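Print this page | E-mail this page

Moynihan Fund – Household Supplies and Waste Program
Progress report from the Gundia Resource Center
Prepared by Bernadette Ó Flaithearta, program manager

Deliveries

The grant covers 4,000 supply packs for families in temporary housing. By the end of September we had handed out 3,616. The rest are packed and will go to the Trakau shelters next month. Tissues and bath items are still the things families ask for most. We ran short of soap in the summer and bought more locally, which put that line a little over budget.

Sorting at home

Families also get a short visit on what to keep, what to reuse and what goes in the recycling. Staff made 84 visits this period. Most questions were about small packaging – tissue wrappers, paper boxes, torn cartons – and whether a box has to be flattened first. The Flotudton depot takes them either way, but flat ones save room in the truck.

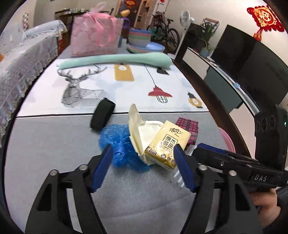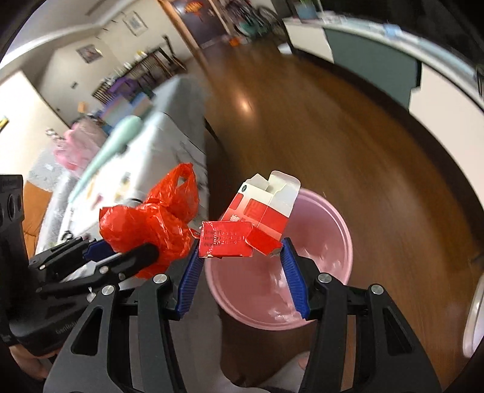

Staffing

One driver left in the spring and the post was open for longer than we wanted. It has now been filled. We lost 19 delivery slots during the gap and made them all up by running a second route in the evening.

Next steps

We ask the fund to let us move the unspent training money to fuel. A revised budget sheet is attached. We also need a decision on the storage lease at Gundia before the winter deliveries start – the owner wants an answer by November.

Last updated: September

Print this page | E-mail this page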